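Ticket 200-64: Labels printing blank after update
Opened by: Arnulfo Salazar
Product: Zornis stock program, with Casico label printer
Status: waiting for customer
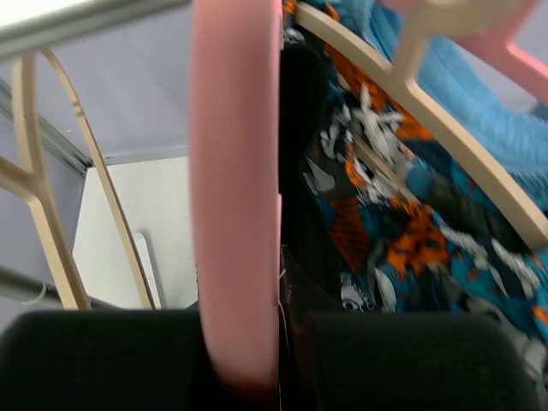

Attachment 1: hangers and garments, pink hanger in front

2022-03-04, first message

Good morning. I look after the computers for Eka, a second-hand clothes shop on Bermúdez street. Since the update of Zornis, the price labels come out blank. The paper moves forward the correct length, the printer makes its usual noise, but there is no text and no barcode. The test page from the printer's own button prints well, so I believe the ribbon is good.

What I have tried until now:
Switched off the printer, waited 30 seconds, switched on again. No change.
Changed the USB cable for a new one. No change.
Removed the driver and installed it again from the disc. The first 4 labels were good, then blank again.
Printed a label from the text editor. It prints, but very small and in the corner.

Reply from support

Thank you for the clear list. Please open Settings, then Label, and tell us which template is selected and what width it shows. Please also tell us if Windows on this computer is the 32 or the 64 bit version.

Arnulfo Salazar

It is the 64 bit version. The template is called "Standard new" and the width field shows 0. I did not write this zero. If I type the right width and press Save, the labels are good - but when I close the program and open it again, the zero is back.

Reply from support

This sounds like the program cannot write to its settings folder. Please close Zornis, click its icon with the right button and choose Run as administrator. Enter the width, save, and then start the program in the normal way.

Arnulfo Salazar

I did it and the width stays after restart. I printed up to 200 labels in one job and all have text and barcode. One question remains: the second computer, at the till, still shows the old template name. Must I repeat the same steps there, or does it copy the settings from the first one?

Reply from support

Each computer keeps its own settings, so please repeat the steps at the till and write to us with the result. We leave the ticket open until then.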